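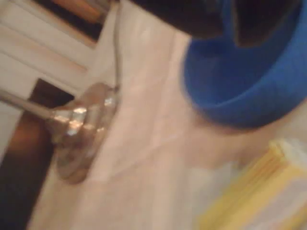 ## 6. Setting the grip

Complete section 5 (base and shoulder joint) first. The Aten controller must be on firmware dated January or later.

1. Switch off the servo supply. Leave the USB lead connected.
2. Check the screws on the upper servo bracket. Tighten by hand only.
3. Route each servo cable in an open loop clear of the joint. Leave enough slack for full travel.
4. Switch on the supply and open the Neves panel. Select **Gripper > Manual**.
5. Set the open position to 2,000. Set the speed to 10.
6. Place a small, light cardboard box between the fingers.
7. Lower the closed position in steps of 50 until both fingers touch the box. On our Rustach build this was 1,853. Yours will differ.
8. Save the value under **Grip 1**.

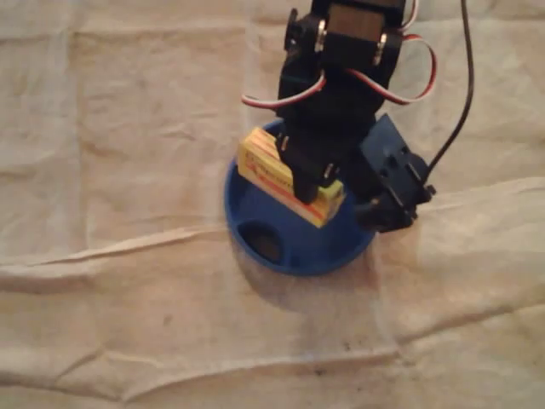
*Figure 6-2. Gripper closed on a test box at the base. Servo cables looped either side of the arm.*

**Note:** If the servo hums while holding, raise the closed position by one small step and test again.

**Caution:** Keep fingers out of the gripper while the supply is on. The Brirnano board does not limit servo current.

**Caution:** Do not use glassware for the first grip test. Repeat steps 6 to 8 for each new object and save it under its own name.

9. Open the gripper, remove the box and return the arm to **Park** before switching off. The arm will drop if power is cut while it is raised.

Continue to section 7, Recording positions.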